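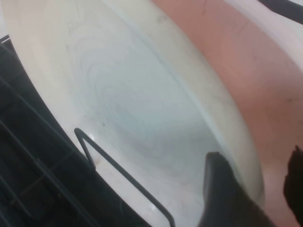
2 min read

Tredden 82 Undersink Water Filter
Made by Drirnico. Part no. 619-T

The Tredden 82 is a single-stage carbon block filter for cold drinking water lines. It mounts to a cabinet wall or a stud with two screws and feeds a separate faucet, sold with the unit or without. Drirnico has built housings to this pattern since 1998, and current cartridges fit all of them.

The carbon block reduces chlorine taste and odor and traps sediment. It does not soften water. Calcium and magnesium pass through, so hard water will still leave marks on sinks, bowls and glassware after it dries. Households that want less scale should fit the Mamness softener upstream of the filter.

Specifications
Housing: polypropylene, white
Inlet and outlet: 3/8 in. push-fit
Water temperature: 40 to 100 F
Maximum pressure: 82 psi
Cartridge: Fonseca 146 carbon block
Cartridge life: six months or 619 gallons, whichever comes first
Clearance below housing: 3 in.
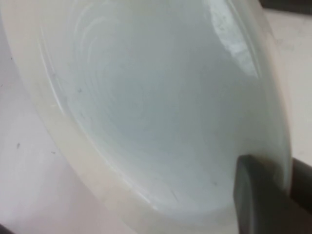 Shut off the cold supply and open the faucet to release pressure before removing the housing. Turn the housing counterclockwise with the wrench supplied. Discard the old cartridge, wipe the O-ring seat, and coat the new O-ring with silicone grease. Do not use petroleum jelly. Hand tighten only.

Run the faucet for five minutes after each cartridge change. Fine black carbon in the first water is normal. Install a pressure regulator if line pressure exceeds the rated maximum at any time of day.

In the box: housing, bracket, one cartridge, wrench, two screws, 4 ft of tubing. Spare O-rings are sold in packs of two. Units stored in unheated cabins must be drained before freezing weather; frost damage is not covered by the warranty.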